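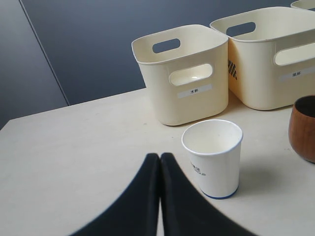

Print this page | E-mail this page

24/06/2022

Open day writeup, before I forget all of it. My feet hurt and I have eaten too many of the little almond cookies, so forgive the typing.

We had 100 people signed up and I think most of them came, plus the usual ones who wander over from the machine shop when they smell coffee. Doors at ten, and by ten past there was already a kid with his nose over the tape at the cup table. Good sign! Philomena Abubakari ran the front of the room and did the talking, I ran the arm, and we swapped after lunch when her voice started to go.

The job we showed was the cup sort, same as in the January dry run: cups on the table, labeled bins behind them, wooden cups go in the bin marked 木杯 and paper cups go in the one marked 纸杯. That's the whole show. We'd argued for weeks about whether it was too plain for visitors (I was on the side of the drawer task, I admit it) and Philomena was right, people got it in two seconds and then stayed to watch. The drawer task needs a paragraph of setup before anyone knows what they're looking at.

The labels got more questions than the arm did. A few visitors could read them and were delighted to be asked to translate for the rest, so after the first session we stopped explaining and just let the crowd do it. Worked great. One woman wanted to know if the robot could read them too. I said the label text isn't used at all in the current build, the bin assignment sits in the task file, and she looked so let down that I felt bad for the next half hour. We should have an answer to that. Even a bad little text reader bolted onto the front end would do for next year, and it'd be fun to swap the bins on the audience.

Morning session, in order:

First group was smooth, all clean grasps. I had the speed turned down to the visitor setting and it looked sleepy but nobody complained. Second group I nudged it up and got 3 bad picks in a row on the paper cup. It came in a hair low, the fingers closed near the bottom where the cup is narrow, and the thing shot forward like a bar of soap. Big laugh from the crowd. I laughed too and was sweating. Stopped, re-ran the table height touch-off, and the height was off by more than I like. My guess is that somebody leaned on the table during setup (possibly me). After the touch-off it behaved until lunch.

So: touch-off before EVERY session, not just first thing. I've put it on the sheet in red.

The wooden cup is a different animal. It's round bodied and smooth and if you catch it off center it wants to roll out of the fingers while they close. You don't see that with the paper one, which tapers and more or less steers itself in as long as you're high enough up the side. I ended up using the slower close for wood and the normal close for paper, switched by hand on the pendant, which I know is cheating. The Wernex controller will let us set that per object, it's just that neither of us has sat down and done it. Somebody please sit down and do it. (Me. I'll do it.)

Squeeze force on paper: I started at the old value and got a visible dent on the first practice cup, so I backed off to 31 on the Bronora scale and left it there all day. No crushed cups in front of visitors after that. I don't love that the scale has no units, and a nice man from Engebretsen asked me what 31 meant and I said "a bit less than before" and he wrote it down, bless him.

He was one of the better conversations of the day, by the way. They do packing lines and he was interested in the wrist camera, mainly how much of the view the fingers eat up once you're over the object. I showed him the live feed on the side monitor and he went straight to it: the two fingers fill the bottom middle, big and black and blurry, and anything you're going to grab ends up right behind them at the moment you most want to see it. We get away with it since the cup is found early and the last stretch is done on memory, more or less. He thought a second camera off to the side would be cheaper than being clever. I think so too but the clever version is already half written.

The side monitor was a hit, incidentally. I'd only put it up for us, and half the crowd ended up standing there with their backs to the actual robot. People like seeing what the arm sees. The bins have those oval handle holes front and back, and one little girl noticed you could see into the wooden cup bin through the front one and started calling out when a cup landed in there. She did this for ages. Best commentary we had. Next year the monitor goes on the tall stand where everyone can see it, and I'd like it on the left so the line doesn't block the fire door.

Afternoon. Philomena drove and I talked, and I'm not as good at it. I kept saying "end effector" and watching faces go blank. She says "hand." Say hand.

We let visitors place the cups for the last 3 runs, which we hadn't planned, and I'd do it again in a heartbeat. Of course the first thing anyone does is put the cup somewhere mean. Right up against the bin, way out at the edge, on its side. Upright and close to a bin is okay as long as the fingers have room to open, and a couple of those went fine. On its side we just don't handle. The arm came down, sort of patted it, and went home. Huge applause, more than for any of the good grasps. I don't know what lesson to take from that.

Also somebody stacked a paper cup inside another one, and the arm took both and put both in the bin, and I decided that counted.

One real stop in the afternoon: the Trutitero light curtain tripped and wouldn't clear. I went through the reset, then the other reset, and then Philomena spotted a tote bag hanging off a chair back with one strap in the beam. Five minutes lost, plus some of my dignity. Chairs need to be further back. I'd put tape on the floor for the chairs as well as for the people.

Lighting was fine, better than January. With the gray wall behind the table there's not much back there to confuse the detector, and the only thing that bugged me was how close in color the bins are to the tabletop. Cream on light beige is kind to look at but the rim edges come and go in the depth picture. It didn't cost us a drop today. I'd still like to try a darker mat under everything some quiet afternoon and see if the rims firm up.

Stuff to fix or get, while it's fresh:

- per object close speed in the Wernex config (me)
- touch-off in the session checklist, done, needs printing
- more paper cups, we went through them faster than I thought, people took them for coffee
- tall stand for the monitor
- floor tape for chairs
- handout: it says "please ask our staff about the drawer" and there was no drawer. Philomena is rewriting it
- get an answer ready for the "can it read" question
- return the extension reel to the machine shop before they notice

Logs from the morning are on the shared drive in the usual place. Afternoon logs are there as well but the first file is mostly the tote bag. If you're pulling grasps for the comparison plot, skip the 3 low ones before the touch-off, or keep them in and mark them, I go back and forth on it. The visitor-placed runs are tagged "guest" and I'd leave those out of the plot completely.

Arm is parked, air is off, pendant is back on its hook and charging. I left the bins where they were for tomorrow's cleanup. There's still half a box of the almond cookies in the cupboard over the sink, behind the filters.

Last updated: same evening, added the bit about the handout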